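Brallura Lyrics and Recordings Archive
Service Desk: Public Ticket Record

Subject: Lyrics shown against the wrong recording; user names missing from comments
Product: Modby catalogue, song pages
Opened by: Virgilio Lagman, Listings Editor
Priority: Normal
Status: Resolved, with one item carried forward

Summary of the report

The Listings Editor reported that the song page for "Plirnirier" was displaying the words of the later cover version under the heading of the original recording. The two versions differ in the second verse and in the closing refrain, which the cover leaves out altogether. Readers following the original recording were therefore shown a text that stopped one verse early.

The editor also reported that comments on the same page appeared without the names of the members who had written them. In place of each name the page gave the words "User does not exist". The accounts concerned were open and in good standing at the time of the report.

Entry 1. Service Desk

The report was received and the fault was confirmed on the public page. It was also seen on the printed view and in the mobile layout. The editing view showed the correct lyrics, which indicated that the stored text had not been lost or overwritten.

The editor was asked to make no further changes to the page until the cause had been found. He was also asked to supply the recording numbers for each version held under the title.

Entry 2. Virgilio Lagman

There are 4 recordings listed under this title. The first is the studio recording by Chiriac, from which the full lyrics were taken. The second is a concert recording by the same group, with a spoken introduction. The third is the cover made for the film soundtrack. The fourth is an instrumental and should carry no lyrics at all, although it is at present showing the words of the cover as well.

I should like it noted that the difference in the second verse matters to our readers. The original has the singer waiting at the harbour; the cover moves the verse indoors and changes the speaker. We have received several letters in the past from members who believed one or other text to be a mistake, and the page carries a note explaining the point. With the wrong text in place the note makes no sense.

Entry 3. Service Desk

The change history was examined. The soundtrack version was added to the catalogue by means of the bulk import form. Where a title already exists, the form asks whether the new entry should be treated as a separate recording or as a correction to the present one. The entry had been submitted as a correction. The catalogue then linked the new text to every recording under the title, including the instrumental.

A search was made for other titles affected in the same way. The import contained 40 songs, of which 37 had been entered as separate recordings and were displaying properly. The remaining three, "Plirnirier" among them, had been entered as corrections. The other two were found to be genuine corrections of spelling and required no action.

Entry 4. Service Desk

The link between the soundtrack text and the other recordings was removed. The steps taken are set out below for the use of other editors.

Open the title in the editing view and select Recordings.
Select the recording whose lyrics are wrong and choose Detach text.
Choose Attach text and pick the correct version from the list.
For an instrumental, choose No lyrics and save.
Return to the title and select Rebuild page.

Editors should not delete the unwanted text itself. It remains the correct text for its own recording, and deletion would remove it from that recording also.

Entry 5. Virgilio Lagman

The steps were followed. The studio and concert recordings now show the full words, including the closing refrain. The instrumental still shows the first line of the cover in the search results, although the page itself is correct. The comments remain without names.

Entry 6. Service Desk

The search results are drawn from a separate index, which had not been refreshed. The index was rebuilt for this title and the first line no longer appears against the instrumental.
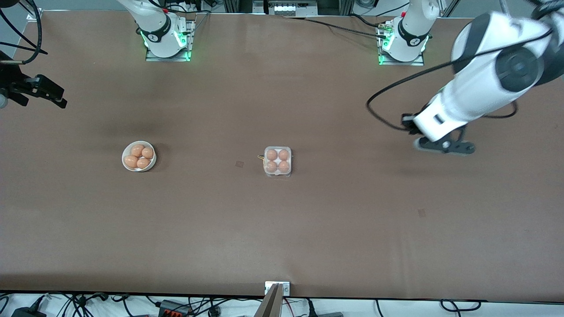

With regard to the comments, 13 were found to be affected. Each had been posted before the member concerned changed his or her display name. The page was looking for the former name, finding no match, and treating the account as closed. The comments have been linked again by account number, and the present display names are now shown. No comment was altered or removed in the course of this work.

Entry 7. Virgilio Lagman

I confirm that the names have returned and that replies appear beneath the comments to which they belong. One member had asked for her earlier name to be kept on a long comment about the horn arrangement, as it is quoted elsewhere under that name. Please advise whether this can be done.

Entry 8. Service Desk

The catalogue does not at present allow a former name to be shown on a single comment. The editor may add a line beneath the comment stating the name under which it was first posted, provided that the member has given her consent in writing. A request for a permanent setting has been passed to the Modby development team and will be considered in October.

The wording of the bulk import form has also been referred. It is proposed that "Correction" be replaced with "Correct the existing text for all recordings", and that the editor be asked to confirm the choice before the form is accepted.

Closing note

The ticket was closed on 26 September 2026 with the agreement of the Listings Editor. The request concerning former display names has been carried forward under a separate ticket. Editors who find lyrics attached to the wrong recording should follow the steps in Entry 4 and contact the Service Desk if the fault remains after the page has been rebuilt.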